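Betreff: Re: [kleinkram] Sortierkästen: Urkton gegen alles andere
Datum: Donnerstag, 22. September 2022

Hallo zusammen,

Keegan Hawthorne schrieb:

> Ich kann den Kasten von Urkton nur wärmstens empfehlen. Rauchiges Plastik,
> mehrere Fächer, und man findet ALLES sofort wieder. Seit ich den habe, ist
> mein Tisch leer und ich bin ein anderer Mensch. Wer seine Perlen, Verschlüsse
> und Anhänger noch in alten Teedosen aufhebt, ist selber schuld. Bei Hrytsenko
> gibt es gerade einen Nachlass, wenn man 50 Stück nimmt.

Keegan, ich gönne dir den anderen Menschen. Aber wer von uns braucht 50 Kästen? Und das mit dem »sofort wieder« glaube ich erst, wenn es mir jemand im November noch einmal erzählt. Neu eingeräumt findet man in jedem System alles wieder, auch in der Teedose.

Mein Problem ist ohnehin ein anderes. Durch getöntes Plastik sehe ich bei Abendlicht, dass etwas drin ist. Was es ist, sehe ich meistens erst, wenn ich es in der Hand habe. Und die Sachen, die ich wirklich suche, liegen erfahrungsgemäß neben dem Kasten:

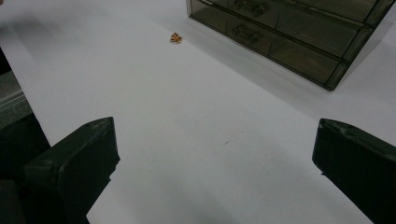

*Goldorangenes Klümpchen, Kasten rechts dahinter. So nah und doch daneben.*

In welches Fach gehört so etwas? Nach Farbe zu den Bernsteintönen, nach Form zu den unregelmäßigen, nach Größe zum Kleinstkram? Bei mir gab es irgendwann ein Fach »Sonstiges«, und in dem lag nach zwei Wochen die Hälfte von allem. Die Leute, die hier Kästen empfehlen, schreiben nie etwas über ihr Fach »Sonstiges«. Ich vermute, dass es bei euch genauso voll ist.

Zur Unterlage hatte Keegan in einer früheren Mail geraten, immer auf Weiß zu sortieren. Da gebe ich ihm recht, wenn auch ungern. Auf meinem Holztisch verschwindet alles Braune in der Maserung, und ich habe eine ganze Weile mit der Handfläche getastet, bevor ich das eingesehen habe. Eine weiße Platte drauf, Kasten in die Mitte und eher nach hinten, vorne Platz zum Ausschütten.
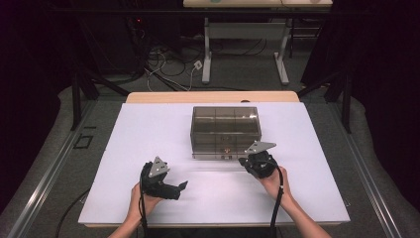 Nur braucht man dafür keine »Sortiermatte Pro« von Heruneo. Ein glattes Brett aus dem Baumarkt reicht völlig, und was den Rand angeht, den die Matte angeblich gegen das Wegrollen hat: Meine Perlen sind darüber hinweggerollt, als wäre er nicht da. Ich habe sie zurückgeschickt. Ratstead verkauft anscheinend die gleiche Matte unter eigenem Namen, das könnt ihr euch also auch sparen.

Dann noch die Sache mit den Mengen. Auf der Packung von meinem Kasten steht »für bis zu 200 Kleinteile«. Das mag stimmen, wenn man sie hineinschüttet und nie wieder eines davon braucht. Ich komme mit einigermaßen getrennten Sorten auf etwa 100, dann wird es in den Fächern unübersichtlich und man wühlt wie vorher, jetzt eben mit Trennwänden.

Vor dem Einräumen räume ich inzwischen erst die ganze Fläche frei. Klingt banal, hat mir aber mehr gebracht als der Kasten:

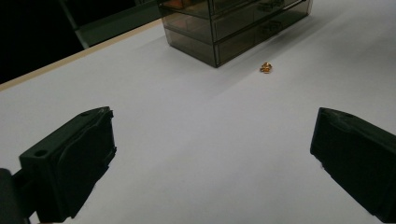

*Weiße Fläche, am Rand etwas Beige. Mehr Ausrüstung braucht es für den Anfang kaum.*

Wie lange so ein Zustand anhält, ist natürlich die Frage. Bei mir bisher nie bis zum Wochenende.

Falls jemand den Kasten schon länger als eine Saison benutzt, und zwar täglich, würde mich Folgendes interessieren:

- Lockern sich die Trennwände?
- Wird das Plastik blind oder verkratzt es nur?
- Was liegt bei euch unter »Sonstiges«? Bitte ehrlich.

An der Sammelbestellung beteilige ich mich vorerst nicht. Wenn ihr bei 13 Stück landet und nachher einer übrig ist, könnt ihr noch mal fragen.

Grüße aus der Teedosenfraktion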